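The round bedside table, drawer out

The Rivia table has stood in the corner since December and I have been meaning to write up the drawer. It runs on side-mounted metal slides, and at full extension it holds the remote and most of what used to live on top.
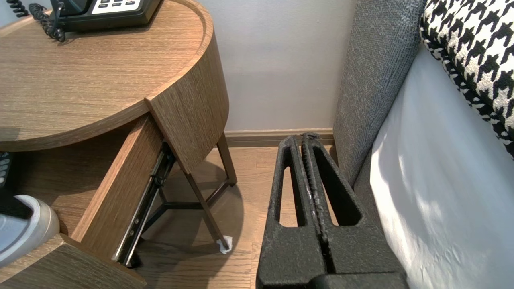

Drawer open, slide exposed, pad under one foot.

The base is three thin metal legs with a cross brace. Our floor is not level, so I padded one foot. I tried 4 thicknesses before the top stopped rocking when the phone was picked up. The phone is the heaviest thing up there and it stays at the back, next to the wall, where the cord has somewhere to go.

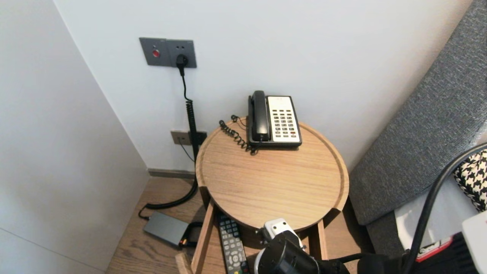
Fotini Zervas wrote to ask why I don't clip the cords to the skirting and be done with it. She used adhesive clips on her Fladholm and got 300 mm of clear floor behind it. Fair point. I'd want to move the power adapter first, and I haven't settled where.

Slides get a wipe with a dry cloth and nothing else. Oil collects dust in the rail, and the dust ends up on whatever is in the drawer. The screws I check every 6 months with a hand driver, a quarter turn at most.

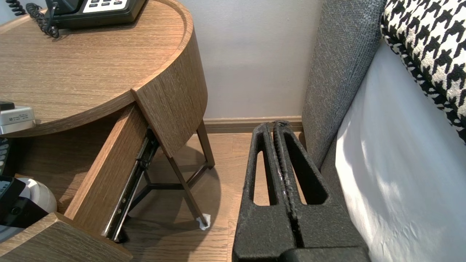 Sorting the drawer

Small boxes go at the front, with chargers behind them. Remotes lie flat on top. Anything without a known use by Thursday goes out to the shed.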